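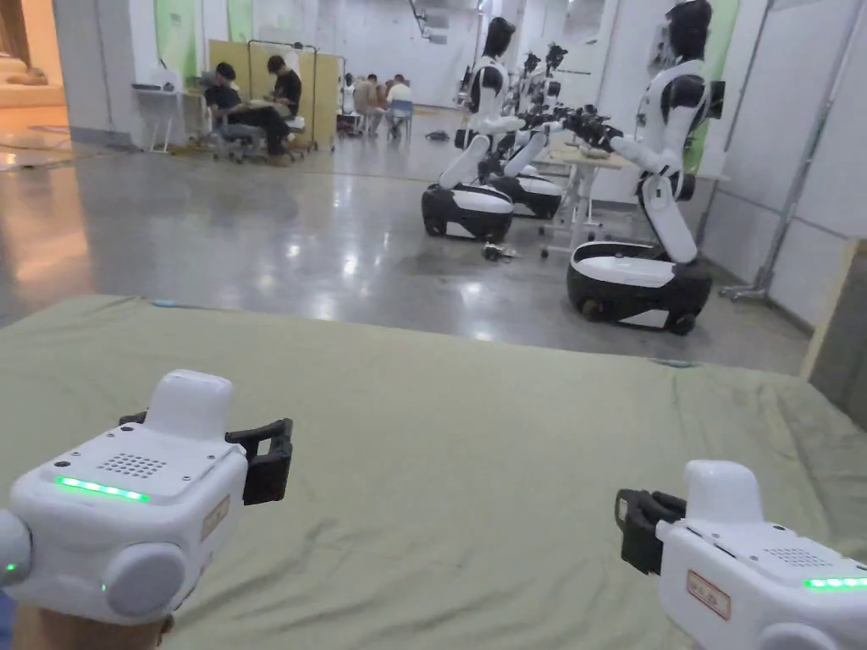

Two hand-held grippers over a green sheet.

Jindgate: a claims list from city council debates

Hi, I'm Isla Rennie, and I keep this thing going with Murali Shetty. It's a set of 800 statements made by candidates for local office, each with a rating and the source we checked it against.

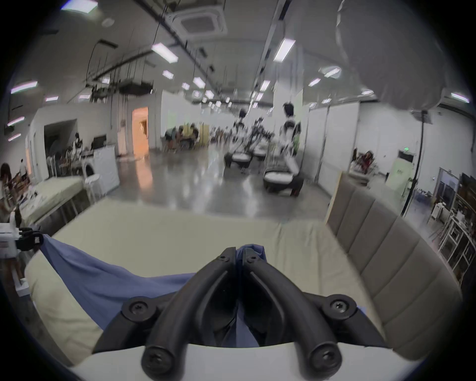
Most are about money - water rates, road repair, what the library really costs to run. I left out opinions and promises, so if someone said they'd cut parking fees, it won't be in here.

What's in a row: the quote, speaker role, topic, rating, source link, and a note from whoever rated it. Ratings run from 1 to 7, with 7 being fully backed up.

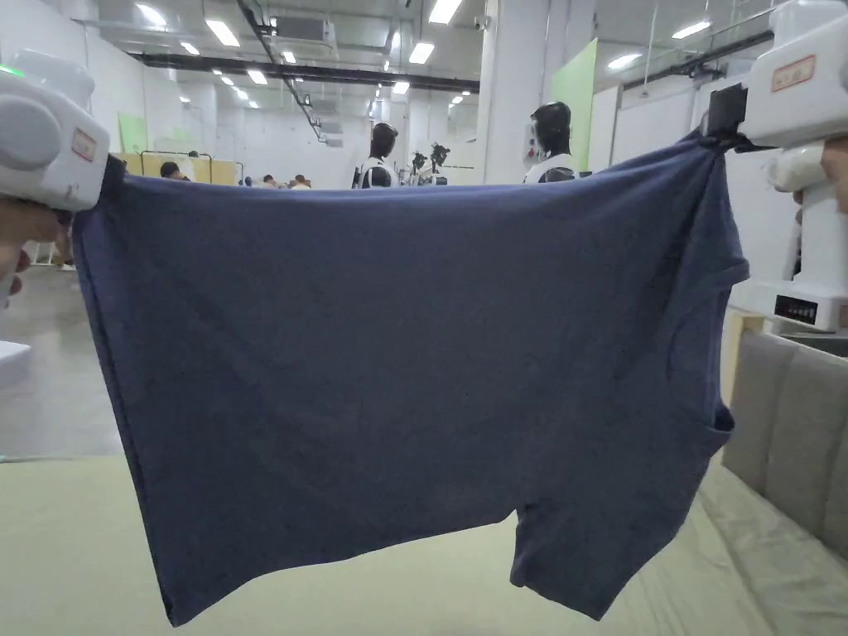
Thư Chu rated 167 of them a second time without seeing my scores, and we mostly landed close. Where we didn't, both numbers are in the file. The February update fixed a bunch of dead links (thanks, Hậu Đào!).
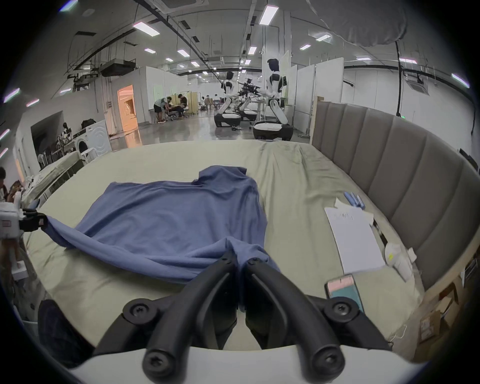
Using it

Free for class or newsroom work. Please keep the notes with the ratings, and email me if you spot a wrong one.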